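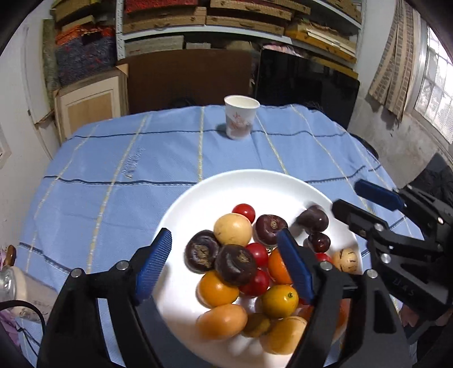 Sorting fruit by hand, so the arm can learn it

Posted in: Workshop News
8/31/23 | Evanthia Athanasiadis

The Levdale group has started recording its second task, picking mixed fruit off a plate. The operator works with a hand-held gripper that has two black fingers and blue ribbed pads, and the recordings are then used to train the arm at Rutgate.

The first task used wooden blocks, which are all one size and don't bruise. Fruit is harder. Cherry tomatoes sit in among larger orange fruit and dark wrinkled ones, and the fingers have to go down into the pile without pushing anything over the rim.

We are aiming for 300 recordings by the end of October and have 80 so far. Each operator does 30 in a session and then swaps, as wrists get tired and the movements become jerky. Please keep your closing speed steady. If you drop a piece, carry on and pick it up again. Those recordings are kept too.

Sessions are on the Fistance booking page. New operators should read the short guide first.

Comments (3)

Zervas_bench: Are we still marking the start of each grasp by hand?

Evanthia A.: Yes, until the new script is ready.

millie_t: Booked two slots. Could someone bring more tomatoes, the small ones go soft quickly.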